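# Recording cloth folding with the hand-held grippers

Notes for new members of the Rurow student robotics club. Please read to the end before you take a gripper out of the cupboard.

Our project this year is called Nellusance. We want one arm to pick up a piece of fabric, fold it once and put it down on the pile. The arm learns from recordings which we make with our own hands, using the grippers instead of fingers. So before anybody trains a model, somebody must fold cloth many times, slowly and well. The target for October is 600 good recordings. Each member makes 20 in one session, and after this you should stop, as tired hands make bad data.

## What you need

- two hand-held grippers with the finger pads already fitted
- a small screwdriver for the pad screws
- a mixed pile of fabrics, including thick ones and some with a pattern
- the log sheet, printed or on the laptop
- a free card with space for 200 recordings

## Step 1: Check the pads

Close each gripper slowly with nothing between the pads. The two pads should meet along their full length. If they meet only at the tip, loosen the screws where the pad joins the arm, press the gripper shut, and tighten them again while it is closed. Do not use force. The holes are printed, and we have already replaced two arms this term.

Try to pull a thin cotton cloth out of the closed pads. It should resist. If it slides out easily, wipe the pads with a damp cloth, let them dry and try once more.

## Step 2: Prepare the pile

Do not make the pile tidy. In the first weeks we laid each piece flat on a clean table, and the model learned only this. When we gave it a cushion with a throw over it, the arm closed above the fabric and lifted nothing. Now we put soft things underneath, let the corners turn over, and place other fabrics close by so that the edges touch.

Patterned cloth is welcome. A dense pattern hides the folds, and this is exactly the difficulty we want to record.

## Step 3: Approach the fabric

Begin with both grippers open and away from the pile. Move in from above at an even speed and bring the pads down with the jaws still open. Stop for one short moment just over the surface. This small pause is important to us, as the software uses it to find the beginning of the grasp.

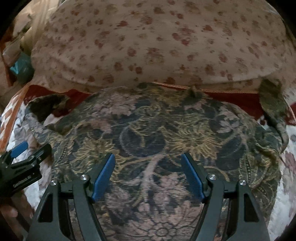
*Written for the Rurow workshop pages by the Nellusance team. Comments and corrections are welcome on the club board.*

Hold the gripper so that both pads are the same distance from the cloth. With a dark woven fabric like the one in the photo it is hard to judge the height by eye, so go down more slowly than you think necessary. The blue pads show up well against it, and you can use the gap between them as your aim.

## Step 4: Grasp, lift and fold

1. Lower the pads until they touch the fabric and push it slightly.
2. Close the jaws. A small ridge of cloth should rise between the pads.
3. Lift by a hand's width and wait. If the cloth slips, let it fall and start the recording again.
4. Take the free edge with the second gripper.
5. Carry both edges over to the far side, lay them down, then open both grippers fully before you move away.

The last point is often forgotten. If one jaw is half closed when you leave, it drags the cloth with it and the fold is lost.

For thick material take the edge and not the middle. The middle of a cushion cover is too tight to pinch, and people begin to squeeze very hard, which bends the arms.

## Step 5: Write the log

After each recording write the number, the fabric and one word for the result: good, slip or stop. Please be strict. We had 4 recordings marked as good in which the cloth was still on the table at the end, and it took us an evening to find them.

Slips should be kept, but in their own folder. The Soliman group, who work on the recovery movements, ask for them every week.

## Common problems

**The jaw opens with a jerk.** Usually there is a thread caught in the linkage. Take it out with tweezers - do not pull it with your fingers.

**The two grippers hit each other.** You are working too near the centre. Leave more space and bring the second one in from the side.

**The file is empty.** The card was not pushed in fully. Unfortunately the Cileck reader gives no warning, so make one test recording at the start and play it back.

When you are finished, open both grippers, remove the card and put everything back on the middle shelf with the pads facing up.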